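Keeping my grandmother's recipe cards

My grandmother left 122 recipe cards in a shoe box, and I have spent most of August typing them up. She started writing them in 1961, the year she moved to Zamside, and the early ones are in pencil that has gone gray and shiny.
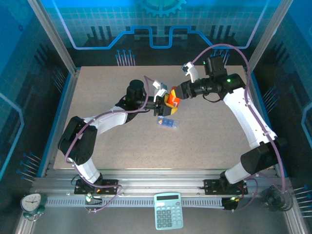

By Yevdokiia Kushnir
Filed under Family, Kitchen

The typing is slow. She rarely gave amounts. A card for plum dumplings says "flour until it feels right," and the one for pickled beets says to ask Berkov about the vinegar. Berkov was the grocer at the end of her street. His store closed before I was born, so I have been using plain white vinegar at 5 percent and the beets come out fine, a little sharp.

I cook each recipe once before I call it finished. If I had to guess at something, I put the guess in brackets so my cousins can tell her words from mine. I also keep her spelling. She wrote "cinammon" on every card.

Some cards have no title. One lists onions, lard, a bay leaf and "the small pot," with nothing about what goes in after. I have made it as a soup and as a sauce for noodles. The sauce was better. My mother thinks it was the start of a stew.
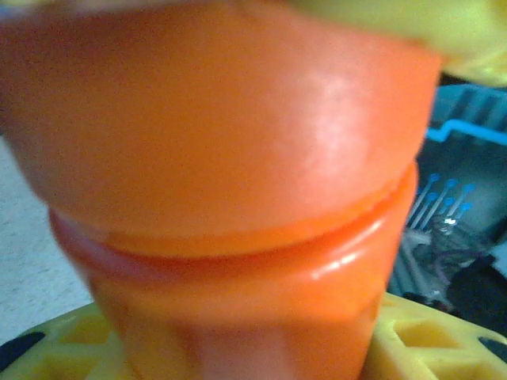

Galina wrote to me after the last post to say that the untitled card is almost certainly the base for cabbage rolls, and that her own mother fried the onions in lard the night before and let them sit. She also said I should stop putting the dill in so early.

I tried it her way over rice and I think she is right about the cards, and the dill too. I have moved that one to the cabbage section with a bracket. Next are the cakes, which all say "hot oven" and nothing else. I'm starting with the honey cake.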